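Unit 5: Comparing Two-Finger Grippers on a Sorting Task
Course handout. Instructor: Séverine Le Goff. Laboratory sessions: Botond Dobos, Room 522.

Purpose
Students compare two sets of gripper fingers, the Pridis and the Bolari, on the same pair of arms. The arms, the controller and the task remain unchanged between sets.

Task
Toy building bricks are to be picked up from the tabletop and placed in the bin of the same color. The organizer has three compartments: blue, green and red. A trial ends when no brick remains on the table or when the time limit of 35 seconds is reached.

Terms
Opening: the distance between the finger pads when fully apart.
Approach angle: the angle of the fingers to the table at first contact.
Regrasp: any second closing on the same brick within one trial.

Procedure
1. Home both arms and confirm that the cables hang free of the wrists.
2. Place the bricks for the trial in front of the organizer. Vary their angle to the table edge from trial to trial.
3. Start the controller log, then begin the trial. Either arm may take either color. With small bricks close together, as with the blue and red ones here, bring in one gripper at a time and keep the other open above the table.

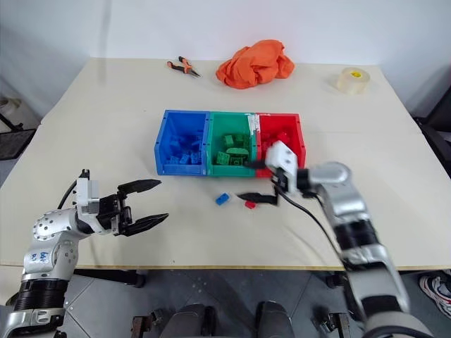

4. Record the result of each pick as clean, regrasp or drop.
5. Repeat for 3 trials, change the fingers and run the series again.

Report
Submit one table per finger set and a paragraph on approach angle. Reports go to Carleen Baxter by 18 December 2021.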